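4.2 Connecting the wall unit to the home network

The Vetell 200 can be used without a network, but the weekly heating schedule is only saved to your account when the unit is online.

1. Switch off the boiler supply at the isolator.
2. Lift the front cover of the unit from the bottom edge and set it aside.
3. Feed the network cable through the lower slot. Leave enough slack to reach the port without pulling.
4. Push the plug into the port marked LAN until it clicks.
5. Refit the cover and switch the supply back on. The display shows the start page when the unit is ready.
6. Press Menu, then Network, and choose Wired.
7. Enter the installer code 1360 and press OK.

Note: If the display shows E8, the unit has not been given an address. Restart your router, then repeat step 6.

CAUTION: Do not run the network cable in the same conduit as the boiler supply.
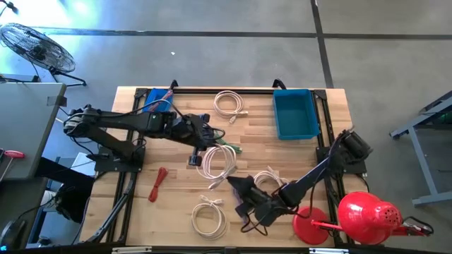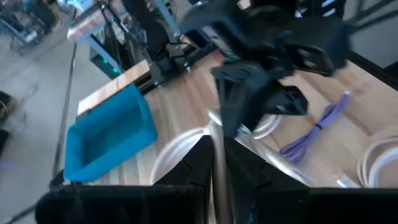

8. Go back to the start page and check that the network symbol is steady. A flashing symbol means the unit is still searching.
9. Write the serial number in the box on the back page of this guide. You will need it for any warranty claim.

To use a wireless connection instead, go to section 4.3. Units with software older than 1059 must be updated first (see section 7).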